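Moving to a smaller place, what to do about the dinnerware?
Forum: Home & Kitchen > Small Spaces
2,254 views

tallgrass_68
Original poster

We're going from a three bedroom house to a one bedroom apartment in September and I'm stuck on the kitchen. The new one has two upper cabinets and one of those will have to be food. Right now we own a full Kirel set (service for 12, with the soup plates and the platters), plus a pile of odd plates that we use every day while the Kirel sits there.

My spouse wants to keep the set and get rid of the odd ones. I want to do the opposite. The Kirel plates are heavy, they don't fit flat in the dishwasher, and we've had 12 people over maybe twice in the last ten years.

How many plates do two people need? And has anybody sold a full set and regretted it?

mudroom

Keep 6 of everything. That covers the two of you, a couple of guests, and a day when you don't feel like running the dishwasher. We've lived that way for four years in 600 square feet and never run short except at Thanksgiving, and then we use paper.

I'd sell the rest of the set or give it to a relative who wants it. Don't put it in storage. We paid for a storage unit for two years and when we emptied it we kept one lamp.

pressurecanner

Disagree on splitting the set. A full set sells, half a set mostly doesn't. If you keep 6 dinner plates and try to sell the other 6, you'll get thrift store money for them. Either keep it all or sell it all.

There's a replacement dealer called Prodik that buys complete sets. They don't buy partial ones unless it's a pattern they're short on. You send them the pattern name and the piece count and they send back a quote. Mine took a week.

mudroom

Fair, but the money on used dinnerware is so low I wouldn't plan my cabinets by it. I got less for my mother's china than I'd spent on the boxes and the gas.

tallgrass_68
Original poster

Thanks, both. I looked up Prodik and they do list our pattern. I haven't asked for a quote yet.

I went through the odd plates last night and sorted them by whether I'd want to eat off them. Most of the chipped ones are going. I cleared off the table and set out the ones I liked, one at a time, to see what I'd be living with if I had nothing else. It made the choice easier than looking at them in a stack.
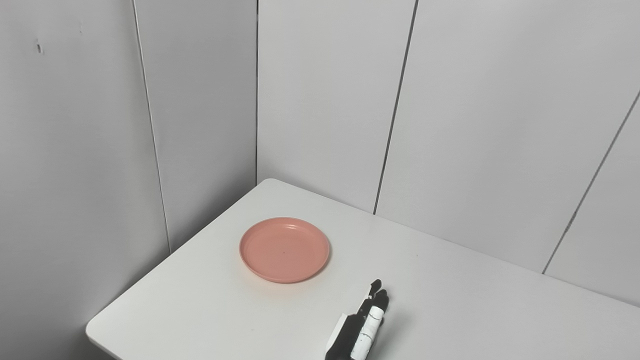
The other thing I worked out is that I don't care if they match. I care that they stack. Four of the plates I was sure I'd keep have different rims, and with those on the bottom the whole pile leans. Three of them went in the donation box.

Still no agreement at our house about the Kirel.

oldhouse_nora_st

Measure the new cabinets before you decide anything. I mean the inside depth with the door closed, not the outside. Apartment uppers are often 11 inches or a little more inside and a big modern dinner plate can keep the door from shutting. We found that out after the movers had left, and our plates lived on top of the fridge until we bought smaller ones.

If the building manager will let you in for ten minutes with a tape measure, go and do it.

tallgrass_68
Original poster

Good point. The Kirel dinner plates are 11 and a quarter. I'll call the office tomorrow.

bluffcity

Going to take your spouse's side here. We sold our good set when we moved and I do miss it. It wasn't worth much and we hardly used it, but it came out on birthdays and now nothing does. If you have the room for one box on a closet shelf, I'd keep it.

What I would get rid of is mugs. Everyone has too many mugs. We had 31.

pressurecanner

The mugs I agree with. The closet shelf I don't. A service for 12 in stoneware is not one box, it's three or four, and they're heavy enough that you won't want them over your head.

bluffcity

Ours was porcelain and it went in two. Depends on the set.

kettle_and_co

Instead of keeping or selling the whole thing, could you use the Kirel every day and let the odd ones go? People save the good plates for years and then sell them barely used. If one breaks you still have 11.

We did this with a set of Durkden and it's held up fine in the dishwasher on the lower rack. You do have to load them facing the center and skip every other slot. That means smaller loads, but with two people it's not a problem.

mudroom

The weight would bother me. My wrists aren't great and I switched to light plates for that reason. OP already said they're heavy.

tallgrass_68
Original poster

They are heavy, and our new dishwasher is the narrow 18 inch kind, so skipping slots would hurt. I did suggest using them every day and got a "maybe."

Update on the cabinets: the office let me in at lunch. Inside depth is 11 and a half, so the dinner plates go in with the door shut – barely. The shelf isn't adjustable. The platters won't fit anywhere in the kitchen, so they'd have to go under the bed or out the door.

oldhouse_nora_st

Check what the shelf is held up by, too. If it's the little plastic pins I wouldn't put 12 stoneware plates on it. You can swap in metal ones for a couple of dollars. Kushnir makes a pack in both of the common sizes, and my hardware store carries them by the cabinet hinges.

tallgrass_68
Original poster

Plastic pins, yes. I'll get the metal ones whatever we end up doing.

For now we're keeping the Kirel dinner plates and bowls, and the platters and soup plates are going to my sister-in-law. The odd plates I picked out are coming too, and I've promised to take nine mugs off the list to make up the space.

pressurecanner

You know you've split the set.

tallgrass_68
Original poster

I know.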